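3.2 Collecte en simulation et randomisation des décors

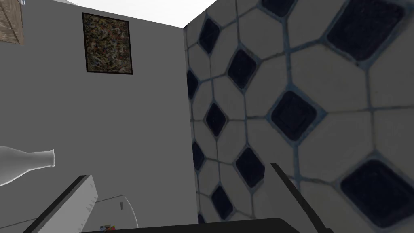 Les épisodes sont générés dans le simulateur Minport, caméra au poignet uniquement. Pas de vue externe, choix discuté en 3.4. À chaque réinitialisation on tire au hasard les textures des murs, les objets et la pose de départ du bras. Le carrelage à motif contrasté (fig. 2) vient du lot de textures Zolteck : octogones blancs, petits carreaux foncés en diagonale. Gardé volontairement, car les motifs répétitifs perturbent l'estimation de pose quand la pince s'approche du mur.

Figure 2. Rendu simulé, vue poignet. Les deux doigts de la pince en bas, bouteille blanche couchée à gauche, mur gris avec tableau et mur carrelé.

Total : 208 épisodes retenus après filtrage. Critère de rejet identique à celui de Rissanen (collision avec le décor, ou objet cible hors du champ pendant plus de 3 secondes). La politique reçoit l'image et l'état des doigts, rien d'autre. Pas de profondeur.

Deux variantes comparées. Variante A, textures fixes pour tous les épisodes. Variante B, textures retirées à chaque épisode, même budget d'entrainement. Sur les décors jamais vus, B passe devant A ; l'écart se réduit nettement quand les murs sont unis. Effet attendu, mais plus faible que dans nos essais préliminaires de juin, ou le bras partait toujours de la même pose.

Reste un problème de recadrage : si la caméra pointe trop haut, la vue contient surtout du mur et du plafond, et la politique hésite avant de redescendre. Corrigé en partie par l'augmentation Bruruson (décalage vertical aléatoire), voir tableau 2. Les poids des pertes sont inchangés par rapport à la section précédante.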